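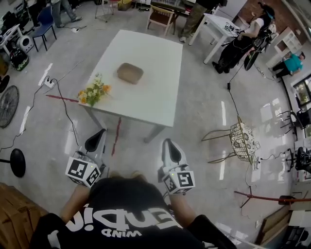
Ticket 288: White table rocks, things slide toward the near left corner
Opened by: Eluned Griffiths
Assigned to: Kamil Hubáček
Location: Boltthorpe, ground floor, big room
Priority: Low
Status: Resolved

Eluned Griffiths wrote:

Hello Kamil, and sorry to pile another one on you when I know you're still busy with the blinds upstairs. It's the white table with the thin gray legs, the rectangular one that sits by the red tape line. It has started rocking, and once you've noticed it you can't stop noticing it. If you lean on the near left corner, the end where the little bunch of artificial flowers usually gets put down, the whole top dips and comes back up with a click. The woven tray in the middle doesn't go anywhere, bless it, but anything round heads straight for the corner. I lost a roll of tape that way twice before lunch.

I've had a go myself with folded cardboard under the foot (Štěpánka's suggestion, and a good one) and it helped for maybe an hour. Then somebody moved the table to sweep and the cardboard went in the trash, fair enough.

I did look underneath, but I have no idea what I was looking at. Could you come by when you have a minute? The table is used most mornings, so after 4 pm would be kindest.

Kamil Hubáček wrote:

Thanks Eluned, no trouble at all, and the blinds can wait. A few questions before I come down, so I bring the right things and don't make two trips:

Does it rock in the same direction if you turn the table end for end? If the dip stays with the same corner of the table, it's the leg. If it stays with the same spot in the room, it's the floor.

Is the click coming from up under the top, or from down at the floor?

Has the table been carried anywhere recently, and if so, was it lifted or dragged? I'm not looking to tell anyone off, it just helps me to know.

Please take the tray and flowers off before you turn it, and watch the power strip on the floor to the left. The cords there are easy to catch with a foot, and I've done it myself more than once.

Eluned Griffiths wrote:

Vlasta helped me turn it. The dip moved with the table! So it's the leg, if I've understood you. We turned it back again afterward, so the bad corner is at the near left like before.

The click is up high. Vlasta put her hand under the top while I leaned and she says she could feel it there.

As for carrying, yes, it was moved over to the window side in March when we had the Rundby visitors in, and moved back the next morning. I'm afraid it was dragged part of the way. That glossy floor makes it very tempting, it just glides along until it doesn't.

Kamil Hubáček wrote:

That's very helpful, and please thank Vlasta for me. Dragging is hard on thin legs. When a foot grabs, all the push goes into the fixing at the top, and after a while the screws let go of whatever they're biting into. I'll bring a driver, some longer screws and wood glue, and we'll see what we have.

Please don't put anything heavy on it until I've been. The tray and the flowers are fine.

Kamil Hubáček wrote:

Went down at 4:30. Notes for whoever has this table next, written out in full because I'd have liked some when I started.

Took everything off the top and laid the table on its back on a blanket. Near left leg was loose at the mounting plate. Four screws per plate. On this leg two were tight, one turned freely and one had backed out far enough to get a fingernail under, and I think that last one was the click.

Packed the two bad holes with glue and matchsticks, trimmed them flush and left them for an hour while I had a very nice cup of tea with Rozália. Put in 16 mm screws and did them up by hand. The other three plates each took a quarter turn or so, nothing worrying.

Stood the table up again and it still rocked! Not much, and without the click, but enough to annoy me. The feet on these legs screw in and out and the one on this corner was wound all the way in. I wound it out a little at a time with Rozália pressing on the opposite corner until it stopped. Put a roll of tape in the middle of the top and it stayed where it was.

Please leave it alone overnight so the glue can go off properly.

Rozália Vlček wrote:

Adding one thing from my side while the ticket is open. When we put the table back I lined it up by eye with the red tape. If it was meant to sit closer or further away, please shift it, and please lift it, one person at each end. It weighs very little.

Štěpánka Vávra wrote:

Morning check as requested. No rocking, no click. I leaned on all four corners and then sat a box of Harawira paper on the near left one for good measure, and it didn't budge. Tray is back in the middle and the flowers are back on their corner.

While I was crouching down there I noticed that the black stool with the round seat over on the left squeaks when you turn it. It doesn't bother me, but Eluned says it bothers her. Should that be a new ticket?

Kamil Hubáček wrote:

New ticket please, otherwise Wivis files it under tables and I never find it again. I have a can of spray lubricant in my bag and can do it when I'm next down.

Eluned Griffiths wrote:

Opened as its own ticket. And thank you, Kamil, this is such a pleasure to work at again. I've stuck a small label under the top that says LIFT, DON'T DRAG, and then realized that you can only read it by lying on the floor, so a second one is going on the side.

Resolution: Two screws replaced in near left leg plate, holes packed with glue and matchsticks. Remaining plates tightened. One foot adjusted.
Parts used: 2 screws, 16 mm. Matchsticks from the kitchen drawer.
Follow-up: Check the plate screws again in 11 weeks.
Related: Ticket 248 (felt pads for chairs, same room)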